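Regional carrier Urno has switched on its first fiber backhaul link to Sarkeck, and the valley town is finally getting the kind of speeds the rest of the district has enjoyed for years.

The 147 km route replaces a microwave hop that dated back to the days of dial-up and struggled every evening once people got home from work. Homes and businesses on the new link can now order plans of up to 300 Mbps, and the first orders came in on December 1, 2023, within minutes of the booking page opening.

"We've wanted this one for so long," said Triin Raudsepp, Urno's head of network build. "The crews crossed two rivers and a rail line to get here, and the test results are fantastic -- better than we planned for."

Urno expects to have 2000 premises in Sarkeck connected by May. Samonte and Stavard come next, with three new street cabinets going into Samonte first. Survey work there has already started.

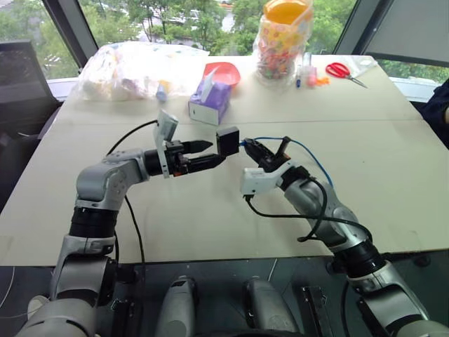 Two robot arms handle a blue cable above a tabletop.

Customers on the old service can keep their current plan or move to fiber with no installation fee. Local resellers will get wholesale access on the same terms, and Urno says it will publish its price list for Stavard once the route is approved.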